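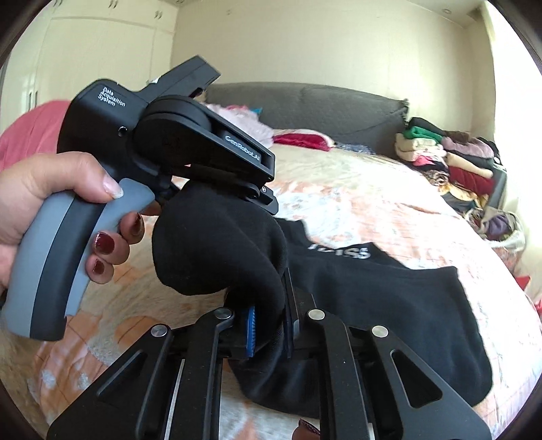

A black sock on the bed.

How to pair, fold and store socks (and which advice to ignore)

I have read a great deal about socks over the past few years, more than any adult should, and most of it was written by people trying to sell a drawer divider. The claims are large. Folding your socks a certain way will double the life of the elastic. A tidy drawer will save you ten minutes every morning. I timed myself in January and the saving was closer to the time it takes to swear once and pick up a different sock.

Still, there is a method I use and it does work, in the modest sense that I now own pairs. It needs a bed, a decent light and a bit of patience. You don't need to buy anything.

Before you start

Wait until every sock in the house is clean. If you sort half of them and the other half are in the wash, you'll end up with a heap of singles that aren't really singles, and you will throw some away and regret it. I did exactly this with a set of grey walking socks and found the partners in a gym bag the next evening.

Use the bed if you can. Tables are too small and the floor has fluff on it. A patterned bedspread is fine for most socks, though white ones can get lost on a pale pattern, so fold it back to a plain sheet if your eyes are not what they were.

Do it in daylight. Black, navy and very dark brown are the same colour under a bedroom bulb at nine at night, whatever it says on the bulb packet. My brother-in-law Rizwan Chowdhury bought a Plavier "true colour" lamp for this very job and swears by it. I borrowed it and still went to work in one black and one navy. A window is better and you already have one.

Step one: tip everything out

Empty the drawer completely. Don't pull out the pairs you like and leave the rest at the back, as the back is where the trouble lives. Shake each sock so that the toe isn't tucked up inside, and turn any inside-out ones the right way round. Some people insist socks should be washed inside out to protect the outside. It may be true. I have done it both ways for long stretches and can't see a difference on ordinary cotton, except that inside-out socks take longer to sort.

Step two: rough heaps

Make heaps by colour and length, nothing finer than that. Black ankle, black long, grey, white sports, patterned, thick. Leave the matching for later. If you try to match as you go you'll spend the afternoon walking round the bed with one sock in your hand.

Patterned socks can be paired straight away, since you'll spot them. They are the only ones that cooperate.

Step three: the black ones

Most guides skip over black socks, or tell you to throw the lot out and buy twenty identical pairs. I can see the appeal. I also tried it, with a multipack from the Lillton market, and within a year they had stopped being identical. Some had faded, some had shrunk, and one had gone a sort of green. So you will have to learn to match them anyway.

Take one black sock and lay it flat. Look at these, in this order:

The cuff. Count nothing, just look at how deep the ribbing is and whether it is wide or narrow. This settles most of them.

The heel. Some socks have a proper shaped heel that bulges out even when the sock is lying in a bunch. Others are more or less a tube with ambitions. The two kinds never belong together.

The toe seam. Run your thumb along it. A flat seam and a ridged seam are different makes.

The stretch. Pull the cuff gently between both hands. If one springs back and the other sags, they may once have been a pair, but they'll annoy you all day if you wear them as one. I'd put the saggy one with the rags.

When you find a match, put the two together flat, heel on heel, and leave them. Don't fold yet.

Step four: fold or ball?

This is where people get heated. The usual argument against balling (turning one cuff down over both socks) is that it ruins the elastic. I was told this with great confidence at a Tratberg home storage evening, by a woman standing next to a rack of folding boards. I asked how long it took. She said "over time", and so does most wear.

My own view, for what it's worth: balling does seem to loosen the one cuff that gets turned, on thin dress socks more than anything. On thick sports socks I've noticed nothing. So I fold the thin ones and ball the thick ones, and I don't lose sleep over it.

To fold a long sock:

Lay the pair flat, one exactly on top of the other, with the heels pointing the same way.

Smooth from toe to cuff with the side of your hand. If the heel fabric bunches up, pull it outwards so it lies to one side and doesn't make a lump in the middle.

Fold the toe up to just below the cuff.

Fold again, so the bundle is about as deep as your drawer.

Stand it on its edge. If it falls open, you folded it too loosely.

To fold an ankle sock, fold it once in half and stop. Tutorials that fold an ankle sock in thirds and tuck it into itself produce a lovely little parcel that comes undone the moment you open the drawer.

If your nails are long, use the pads of your fingers to turn the cuffs, particularly on fine knits. One snag and you've got a ladder running down to the ankle.

Step five: putting them back

Stand the folded pairs in rows with the fold at the top. Put the ones you wear most at the front. You'll read that they should go in colour order, light to dark, left to right. Try it if you enjoy it. Mine lasted until the next wash.

As for dividers, a shoebox lid does the same job as the Pramanik honeycomb insert, which I bought, and which was slightly too tall for the drawer. I cut it down with kitchen scissors and it has looked terrible ever since. Measure the inside height of the drawer before you order one of these. The outside height tells you nothing.

Don't pack the drawer tight. If you have to press the pairs down to get it shut, there are too many in there, and you'll be back to rummaging inside a fortnight.

The odd ones

There will be singles. Put them in a bag, hang the bag somewhere near the washing machine and give them 2 washes to be claimed. I used to give them 3, but the third never turned up anything. Before you give up, check inside duvet covers and fitted sheets, in the corners, and the rubber seal round the door of the machine. Check trouser legs as well.

After that they're dusters. A cotton sock over the hand is very good on blinds and skirting boards, I'll admit that one is true. I am less convinced by the rest of the list that goes round (draught excluders, plant feeders, a sleeve for your coffee cup). I made the draught excluder. It took a whole evening, and the draught came in over the top.

Holes

A small hole at the toe can be darned in a few minutes, and it's worth doing on wool. On cheap cotton the fabric round the hole is usually thin as well, so the darn holds and a new hole opens beside it. Hold the sock up to the window with your hand inside. If you can see skin through the heel, don't bother.

How often?

The guides say weekly. I do the full tip-out when the drawer starts to stick, and in between I pair socks as they come off the airer. Pairing at the airer does more good than everything else on this page, and it makes a dull tutorial, so it tends to get left until last. Peg them or hang them in twos when they come out of the machine and they'll come off in twos.

Questions I've been sent

Do the little plastic rings that hold pairs together in the wash work? Yes, if everyone in the house uses them. In mine that was one person for four days.

Should socks be ironed? No.

Is it all right to wear odd socks? Of course, but try to match the thickness. Two different colours won't bother your feet at all, while one thick and one thin in the same pair of shoes will bother you by lunchtime.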